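Play Kitchen Week: The Gallery
15 July 2022

We have a toy kitchen, and this week it finally got the attention it deserves! I pulled out every bin of play food we own (107 pieces, if you believe the label I stuck on the lid back in January) and sorted, scrubbed and rearranged for most of two evenings. Then I got out of the way. I've put the rest of the notes underneath for anyone setting up a kitchen of their own.

The stove and the sink

I always end up liking the crowded corners best. The sink side is a proper jumble — a see-through orange pot tipped over on the green cutting board, the strawberry, the magenta onion, a little salt shaker standing up at the back — and over on the stove the light blue bowl is just above the burner, with some felt greens off to the side. Soup, I say. It's always soup at our place.
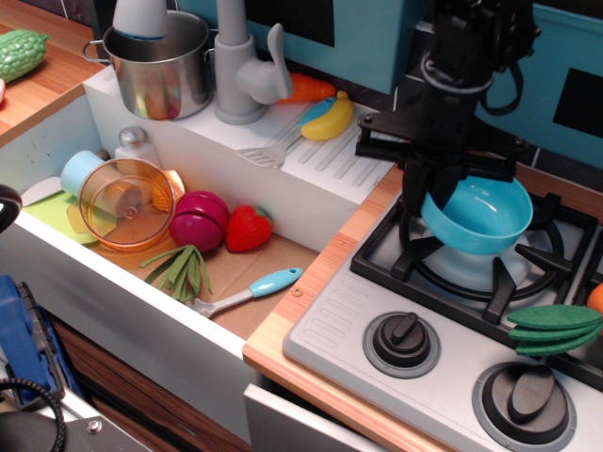 Where the food came from

Most of our play food is a mix of Zemlow odds and ends and a big mixed bag from the Sayce swap shop, which cost me 5 dollars and took up the whole back seat. Felt leaves are my new obsession, by the way. They're quiet, they squash into any bin, and they go with every single recipe (including birthday cake, apparently).

How I'm storing it all

Pots and bowls go in one tub, vegetables in another, and the tiny stuff like shakers and spoons gets a zip bag inside a Jusel box with a snap lid. I tried sorting by color once. Lovely for an afternoon, hopeless by bedtime!

Still on my list

I'd love a second cutting board and a few more cups, and I have my eye on a little dish rack from Daltevia if it ever comes back in stock. I'm also cutting new scallions out of a green felt remnant this weekend, so if you want the template, leave a comment and I'll post it with the next batch of photos.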